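Narwood Supper Cards: read me first

Hi, and thanks for downloading this. What you've got is 751 recipe cards typed out from the biscuit tins and shoeboxes of Narwood and the streets just past the railway line. I did nearly all the typing myself at the kitchen bench over one very wet winter, so if you find a typo it's almost certainly mine (the original cards have their own spelling, and I've left that well alone).

Version: second release, 8 December 2023

What's in the folder

cards.csv has one row per card. The columns are card_id, title, body, household, decade, meal and notes. Anything in square brackets inside body is me guessing at handwriting. There's a lot of brackets in the Drendside batch, sorry, whoever wrote those was fond of a blunt pencil.

households.csv gives you the 96 households the cards came from, by number only. No surnames and no street addresses, even where the card had one scrawled on the back.

units.txt is my running list of measures. A "cup" before the seventies could be anything with a handle on it, and I haven't tried to convert them. Where a card says "butter the size of an egg" it stays that way.

Decades are a bit rubbery. If there was a date on the card I used it. If not, I went by the paper, the pen and whether it mentions margarine, and put a q in the notes column. Please don't build a whole argument about 1950s tea on my q rows!

How I sorted the meals

There are 8 values in the meal column and I fought with myself over every one of them. "Tea" means the evening meal, because that's what it means in Narwood. "Supper" is the late one, with a cuppa and something sweet, and it only turns up on the older cards. Then there's "pan tea", which I'd never seen written down before I started this and now I can't stop noticing. It's the one-pan meal that goes from the stove to the table and gets eaten more or less out of the pan: bubble and squeak, savoury mince, chops with whatever's in the crisper. Kuresham people call the same thing a "slide", and I've kept both words in the titles but used pan tea for the category. 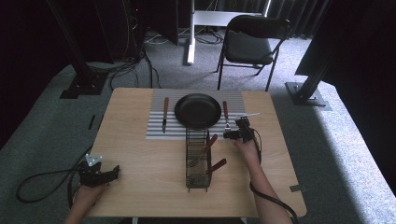

Luminița Cârstea wrote back after the first release that I'd got the slides wrong. In her part of Kuresham a slide always had egg in it, she said, and a pan of mince was just mince, so lumping the two together was hiding something worth keeping. Fair enough! I went back through the lot and added has_egg to the notes on every Kuresham card. Eleven of them had no egg at all and were still titled slide, so I reckon there's room for both of us to be right, but have a look for yourself.

Things that are missing

Almost no drinks. Hardly any Christmas cooking either, I suspect those cards get used so often they never make it back to the tin. The Tsang box is only half done: the sauces and pickles are in, and the dumplings are waiting on someone with better characters than mine to check my transcriptions. I started on it in September and had big ideas about finishing.

Please don't cook from this without thinking. Several of the bottling and preserving cards use methods nobody should trust now, and I've kept them word for word as history. They're marked old_method in notes.

Using it

Teach with it, chart it, print the pudding cards for your nan. Credit Narwood Supper Cards and leave the household numbers attached so people can trace a card back. If a family asks for a card to come out, it comes out in the next release, and I'd ask you to update your copy as well.

Corrections go in corrections.txt with the card_id first. Put your reading of the word after it, then mine, so I can find the row.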